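Netarmont Users Board > Arms and Grippers > Faults and Safety
Contact stop did not trip when closing a laptop lid

nmarar
Hello all. I would like to ask for advice about a fault that worries me more than it worries my colleagues.

We run a small arm with a Clelo two-finger gripper over an ordinary office desk. The task is simple: the arm comes down to an open laptop, pushes on the lid, and closes it. Then a person opens it again and we repeat. The controller is a Frerichs, and the force reading at the wrist comes in at 1000 Hz. The contact stop is set so that the arm must freeze when the pushing force goes over the limit.

In run number 1312 it did not freeze. The lid was already closed, and the arm continued to push down for what felt to me like a very long moment, until my colleague hit the red button. The laptop survived, but the lid made a noise that I did not like. In the log the force never goes over the limit. It stays nearly flat, which cannot be true, because I saw the desk move.

What I already checked:
The stop is enabled in the settings.
The stop works when I push on the fingers by hand with the arm at rest.
The red button works (of course we checked this one first).

Has anybody seen a force reading that stays calm while the arm is pushing?

palletjack
Is the limit set in newtons or in percent? On the older Frerichs units the field accepts both and does not complain. I once had a limit of 80 newtons on a machine where I thought I had typed 80 percent of something much smaller.

nmarar
Newtons, and I have read it back from the controller, not only from the screen. But thank you, I did not know about the percent.

tzuhsuan_h
When do you zero the sensor? I mean the tare, where the present reading becomes the new zero. If it happens while the fingers are touching something, you are hiding that force from the stop. This would fit with your log.

nmarar
At the start of every run, above the desk, in free air. At least this is what the script should do. I will read it again tonight.

old_relay
I do not believe in the tare theory. A bad tare gives you a constant offset, so the reading would still climb as the arm pushes more. You say the log is nearly flat. To me this is a cable problem. Where does your cable go? If it is tight and pulls upward while the arm pushes downward, the sensor sees both and they cancel.

palletjack
Pictures of the setup would help. We are all guessing about a desk we have never seen.

nmarar
Yes, that is fair. I put three here. Please excuse the desk, it is a real desk and its owner likes her sunflower.

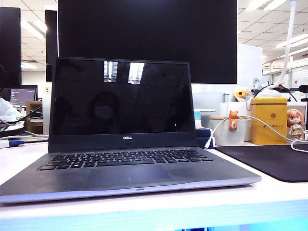
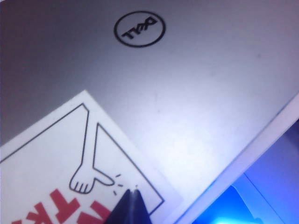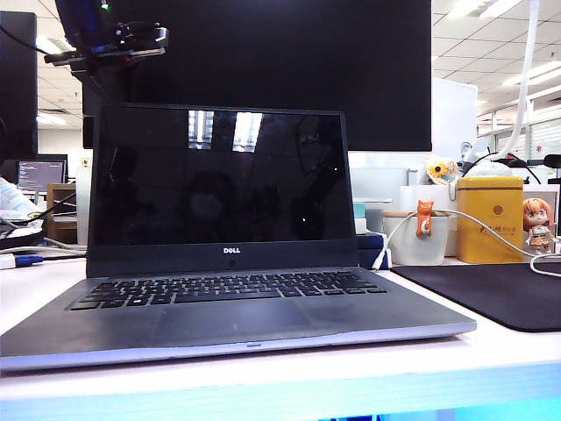 Pictures 1 and 3: the desk with the laptop open. Picture 2: wrist camera, fingers at the sticker on the lid.

The black cable that old_relay asks about can be seen in picture 3, going up from the arm at the top left. We use the sticker with the pointing hand as the target for the push.

old_relay
Thank you. I still would like to see the cable with the arm at its lowest position. In picture 3 the arm is up above the desk, so it tells me where the cable goes but not how much of it is left when you are down.

palletjack
A different question. Why do you push with the fingertips at all? In picture 2 they are nearly closed and very narrow at the end. All the force goes into a very small spot of the lid, and behind that lid is a screen. Even with a perfect stop I would not do this to a laptop that I want to keep. Put a soft pad on, or push with the side of the fingers.

nmarar
The soft pad is a good idea and I will order some. But I would not like to fix the symptom only. With a pad, the arm will still push without stopping, just more gently at first.

tzuhsuan_h
I agree with nmarar here. First find out why the stop did not trip, then change the fingers. If you change both in the same afternoon you will never know.

To old_relay: the offset is constant only if the tare is done one time. Some versions of the Gevstead driver repeat the tare each time the motion is paused and resumed. If the script moves in small steps with a pause between them, every pause puts the reading back to zero. Then each step looks small and the log looks flat.

old_relay
If the driver really does this, then I take back half of what I said. The other half I keep until I see the cable.

nmarar
I have now read the script and the driver, and I am a little ashamed.

The script closes the lid in 4 steps. Between the steps it calls pause, waits for the wrist camera picture, and calls resume. In our Gevstead version, resume does the tare again, exactly as tzuhsuan_h wrote. In most runs this did no harm, because the last step ended just when the lid was closed. In run 1312 the laptop stood a bit nearer to the arm, the lid was closed early, and the remaining step was pushing against a laptop that could not move further.

I repeated it with a block of foam in place of the laptop and with the speed at the lowest setting. With the tare on resume, no stop. With the tare only at the start, the stop tripped each time I tried.

For old_relay I also looked at the cable at the lowest position. It is not tight, but there is less slack than I would like, so I moved the clamp.

old_relay
Good, and thank you for checking the cable too. I would still add a second limit which does not depend on the wrist sensor. Motor current, or only a lowest allowed height. A stop that software can set to zero without telling you is a convenience function, and you should not count on it for safety.

palletjack
+1 on the height limit. A closed laptop has a known thickness, so you know the lowest point that makes sense.

nmarar
The height limit is in since this morning. The current limit is harder, because the joint friction changes while the arm warms up, and I had false stops with it. Does somebody have good values for a small arm, or a way to find them?

We planned 1600 runs in total. I do not continue before I have both limits, even if my colleagues find this slow.

tzuhsuan_h
For the current limit, record some runs in free air, cold and warm, take the highest value at each joint and add a margin on top. It is not elegant, but I use it. Please also write to Gevstead about the resume behavior. I could not find it in their manual, only in the code.

– Tzu-hsuan Hsiao

nmarar
I will write to them and post the reply in this thread. The free air runs are for tomorrow, first thing while the arm is still cold.

Narayanan Marar

lowtorque
We have the same driver on two arms and also call pause between steps. Can you post the line that you changed?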